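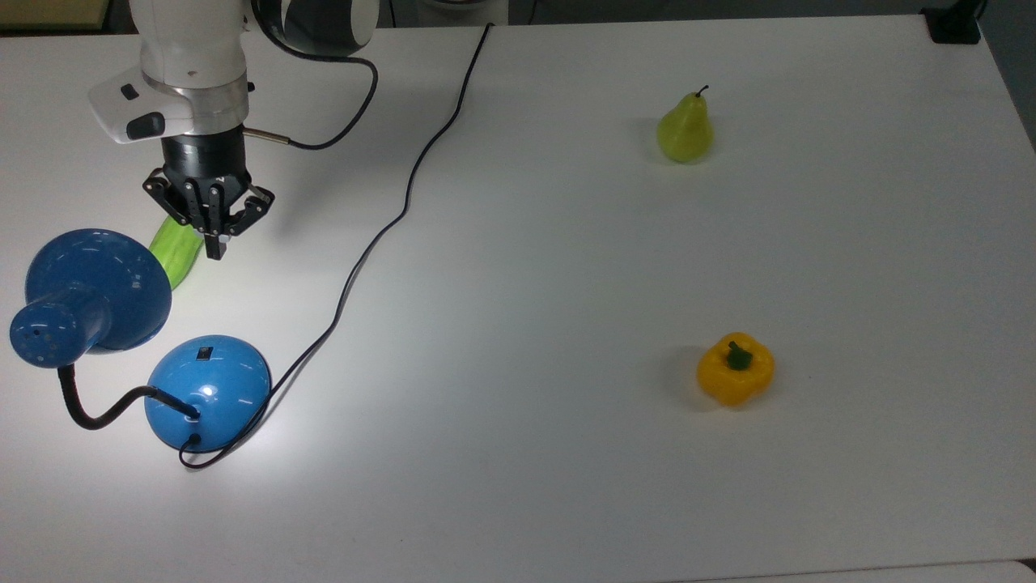

A light green cucumber and a blue desk lamp on a white tabletop.

Household goods sought for Trumbridge lending collection

16 shares | 3 comments

The Trumbridge Community Library has opened its household lending collection to new donations and will accept items at the Osagie Street branch until the end of August.

The collection, established with a grant from the Cernell Foundation, holds 176 articles available to cardholders at no charge. Desk lamps, small kitchen tools and folding stools are among the goods most often requested by students and new tenants.

Donated lamps must be complete, with shade, neck and base attached, and will be tested by a licensed electrician before they are catalogued. Flexible-neck models are welcome in any colour.

Surplus garden produce, including cucumbers and zucchini, may be left at the same counter for the free table in the foyer. Produce should be whole and unwrapped.

Loans are for 26 days and may be renewed once. Larger furniture cannot be accepted and should be directed to the Nikgate reuse centre.

The counter is open from 10 a.m. to 4 p.m.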